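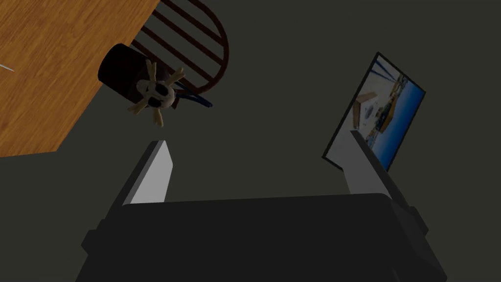 Abb. 1: Offener Greifer mit zwei Fingern (Simulation)

Transportlogistik II, Einheit 3: Kühlkette im Straßengüterverkehr
Dozentin: Natalia Nava

Vorkühlung
Der Laderaum wird vor der Beladung auf Solltemperatur gebracht. Das Aggregat kühlt die Ware nicht herunter, es hält nur ihre Temperatur. Bei Tiefkühlware gilt -18 °C oder kälter.

Beladung
Abstand zur Stirnwand und zur Decke einhalten. Aggregat bei offener Tür abschalten.

Aufgabe bis 11. Okt. 2021
Fallstudie Drekgate lesen (Skript, S. 27 bis 49). Temperaturschrieb der Tour 199 auswerten, Abweichungen begründen. Abgabe bei Faraji Langat.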